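Home | Guides | FAQ | Contact
Search this site Go

Teaching a robot by hand or by remote: your questions

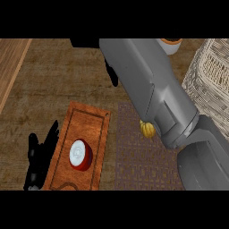

Gijs Segers wrote in to say that a person steering two arms for a whole afternoon is still doing the job, only more slowly and with worse fingers. We think he has a point, and the answers below try not to dodge it.

Is the robot working by itself during a lesson?
No. A person is driving it. Be wary of any clip that doesn't say so.

How many goes does it need?
Suppliers like to say 2,000. Tikden told us 300 would do for picking up a small round tub from a board. We'd want to see it tried with the tub somewhere else before believing either.

Can I practise in simulation first?
Yes, and it's cheaper when you drop things. A rendered wooden surface with a board, a mat and a plant pot can look very convincing. It won't tell you much about a sticky lid or a worn finger pad.

By hand or by remote?
Moving the arm by hand is easier to learn. Two arms at once is awkward that way for one person, so most people end up on the remote. Expect sore wrists after nearly 3 hours.

Will it save me money?
Ask whose wages are in the sum. The Desmet quote we were shown left out the driver altogether.

Do bad attempts count?
Keep them, but label them. Sanne Van Hecke looks after our labelling notes and will send a copy on request.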